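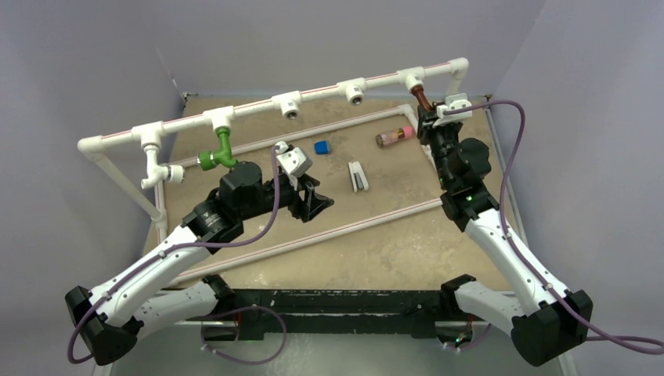 Selma Kolev wanted to know, before she would send us a single notebook, whether a drip counts as a leak. It does. It gets a row like everything else, and the severity column is where you go to argue about it.

Hivlow: a data card

Hivlow is a collection of 3,000 plumbing complaints written by tenants and the replies written by whoever had to deal with them. The complaints come from paper logbooks kept in the lobbies and laundry rooms of older apartment buildings. We typed them up, took out the names and unit numbers, and left the spelling alone. If you want to know how people describe a noise in a wall, you have come to the right place.

What is in it

One file, complaints.csv, with 24 columns. The ones you will use are complaint_text, reply_text, fixture, severity and days_open. The ones you will not use include ink_color, which Valentin Perrin insisted on and filled in himself for every row. He maintains that red ink predicts a faster reply. We have not checked.

Fixture is one of sink, tub, toilet, radiator, outside tap or "other." A surprising share of "other" is water heaters. We should have given them their own label and will in the next version, assuming Valentin can be talked out of adding pen_type first.

Severity runs from 1 (annoying) to 5 (the downstairs neighbor is now involved). Two of us scored every row separately. Where we disagreed, the higher score stands – Vega Pastor has lived below a bathtub and would not budge.

Days_open is the gap between the complaint and the last reply. An empty cell means no closing note was found. It does not mean the tap is still running, though we wouldn't rule it out.

How it was typed

By hand, from photocopies. We tried scanning software on the first logbook and it read "the hot is cold again" as a phone number. Entries can run up to 40 lines, usually when the writer has brought up an earlier entry and would like it acknowledged. Long entries are kept whole.

Replies are shorter. The most common one is "OK." The second most common is "Parts ordered."

Known problems

- About-the-same-leak entries are not linked. One shower in the Amarasinghe building has its own small literature, spread all over the file.
- Some replies are in the wrong row where the original arrows were unclear.
- The word "valve" is used for nearly any piece of metal. Don't train a parts finder on this.
- Winter is over-represented, as are people who like writing things down.

Please don't use it to

Rank landlords, guess which buildings these are, or settle a dispute with your own super. Dale Desjardins tried the last one and reports that it did not help.

Loading it

Any spreadsheet will open the file. Some older programs stop at 2,000 rows and say nothing, so scroll to the bottom before you write to us. Kamix users should set the text encoding to UTF-8 or every degree sign will turn into a small box.

Corrections are welcome. Send the row number and what you think it should say. We read them on Wednesday evenings.

Last updated: April

Comments

Dinesh Amarasinghe: For the record, the shower has been fixed. Twice.

Vega Pastor: Please add a 6 to the severity scale.

Mutance: Is there a version without ink_color? My import keeps choking on "blue, then pencil."

Valentin Perrin: There is no version without ink_color.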